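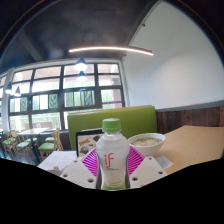

Ticket: Cast credits landing on the wrong performer after import
Product: Suvitz filmography catalog
Opened by: Sveva Rizzi, Risden film library
Opened: April 6, 2018
Status: Solved, leaving open for a bit

Hi all! I look after the actor and actress pages for the Risden film library, and I've got a weird one. I brought over our old card index last night (3,874 credits, everything from silent shorts to TV guest spots) and it looked great until I opened a page for one of our stage-to-screen ladies from the thirties and found she had apparently starred in a 1978 motorcycle picture. She'd been dead for years by then. So somebody else's credits are sitting on her page, and once I started poking I found more of the same, 91 bad credits in all.

What I've tried so far:

Cleared the import and ran it again. Same 91, same people.
Turned off "Match on stage name." That made it worse, so I turned it back on.
Split the file, because the help page says it takes up to 2,000 rows in one go and I'd sent the whole lot (oops). It imported faster but the wrong credits came right back.
Opened the file in a plain text editor to look for stray commas. Found two, fixed them, no change.

The bad credits nearly all come from the Rätsep pictures. Those cards were typed by someone who put the studio name in front of the performer, so you get "Rätsep - M. Lowell" where everybody else just has the name. I thought that might be it, and I took the studio off one card by hand as a test, but M. Lowell still went to the wrong M. Lowell. There are two of them and one is a man!

I also exported the same rows to Herkoreck, which is what we used before, and they came out fine there. So the cards themselves can't be total garbage.

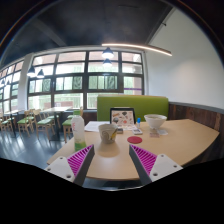

Hayley Pearce: Thanks for all the detail, Sveva. I think you have two separate problems. The studio prefix is one, and stripping it is the right fix, but do it for every row before importing. The second is birth year. When the performer's birth year is blank, Suvitz matches on last name plus first initial and takes whichever page was made first. Could you check whether your birth year column came across at all? Look under Import, then Field Map.

Okay, so I checked and the birth year column is mapped to... "Release year." I have no idea when I did that. Probably when I was setting it up in October and clicking through screens with a sandwich in one hand. So every performer had a blank birth year, and it only showed up on the people who share a last name and initial with someone else, mostly in the Rätsep batch where there are whole families of actors.

Fixed the mapping, stripped the studio names with find and replace, cleared everything and imported it again in two pieces. We're down from 91 to 15 wrong ones. Such a relief!

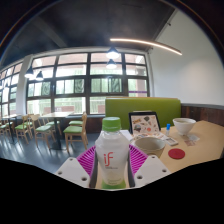

Bottle with green cap and a bowl, table.

The last 15 are all cards where we just don't know the birth year (extras, a couple of child actors, one lady who gave a different age to every magazine). Hayley suggested typing the page number of the right performer into the "Force match" box, and that works, it's only slow. I did six before lunch and the motorcycle picture is finally off my leading lady's page.

One small request while I'm in here: could Field Map show a sample row next to each column? I would have spotted a birth year of 1978 on her pretty quickly.

I'll finish the other nine tomorrow and close this if nothing new pops up.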